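Home | Syllabus | Weekly Notes | Readings | Office Hours
Filed under: Food and Society, Handouts, Week 9

Week 9 handout: How the lunch counter got its menu

These are my notes cleaned up a bit, so if you missed class you should be able to follow along. Bring them to section, because I'm not printing more.
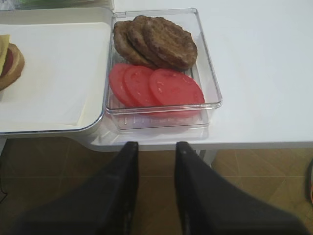
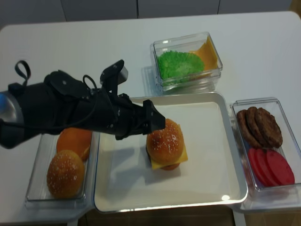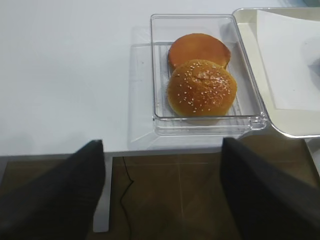 Zullovness, 2018-06-06

OK, so where were we? Last week we ended with the boarding house table, where everybody ate the same thing at the same time and you paid by the week. Today is about what came after it, and mostly I want you to think about the menu as a document. Somebody wrote it, somebody had to cook from it, and somebody hungry had maybe half an hour to read it, order and eat.

1. The clock

The first thing to get straight is the lunch break. When people worked close to home they walked home for the midday meal. Once the job was across town that stopped making sense, and a whole trade grew up to feed people who couldn't leave for long. Carts came first, then wagons you could step up into, then counters with stools. A lot of you wrote in your responses that the food got simpler because people wanted simpler food. Maybe! But look at it from the cook's side too. If you have one hot surface and a line of people, you're going to sell what fits on that surface.

So: eggs, chops, hash, and ground beef pressed flat. A flat patty cooks fast and a thick one doesn't. I know that sounds too obvious to put in a handout, but half the papers I read last year skipped right over it.

2. The bread question

We spent a long time on this in class and I'm glad we did. Sliced bread works fine under a piece of meat if you're sitting down with a plate and a fork. It works a lot less well if you're standing up. The round bun does a job -- it soaks up juice and keeps its shape while you hold it. People argue about who did it first, and several towns will tell you it was them. I don't want you to pick a winner on the exam. I want you to tell me what kind of evidence each town has (a newspaper ad, a family story, a sign that got repainted three times) and how much weight you'd put on it.

Torben Wendt asked a good one after class: does it count as a different dish if only the bread changes? I said yes, then changed my mind on the drive home. Let's fight about it in section.

3. Reading the Ostier menu

This is the photocopy I passed around, the one from the Ostier lunchroom with the coffee ring on it. Things I'd like you to notice:

- The prices are handwritten but the dishes are printed. Why would an owner do that?
- Soup is at the top even though the counter was known for its sandwiches.
- "With trimmings" never gets explained. Regulars knew what it meant.
- There's no dessert section, only pie, and the pie is at the bottom next to the coffee.

My own guess on the first point is that beef prices moved around enough that printing them was a waste of money. The owner's account book backs me up a little. On page 91 there's a note about having the cards done again, and he's clearly annoyed at the printer. If you want to check me, the book is in the reading room, box 915, and please use the pencils they give you.

4. Family places

The Uçar family's counter is our second case and I like it a lot, partly because they kept everything. Receipts, letters, a recipe for pickled cabbage with three different people's handwriting on it. What you see there is a menu written for two crowds at once. The front of the card is what the neighborhood expected, the back is what the family ate, and over the years dishes start moving from the back to the front. Find me one that moved. There are at least a couple, and the lentil soup is too easy, so pick another.

5. For next time

Read the Trostavero chapter, but you can skip the long section on licensing unless you're into that kind of thing (I am, sorry). Write me a response of no more than 2000 words on one menu of your own choosing. It can be your grandmother's favorite diner or the place under your apartment. Tell me who it was written for and what the kitchen must have looked like for that menu to be possible.

If you're using a menu from the library collection, put the item number on your first page. Number 2478 is already taken by two people and I'd love not to read a third.

Section meets in the usual room. Bring the photocopy.

Last updated: October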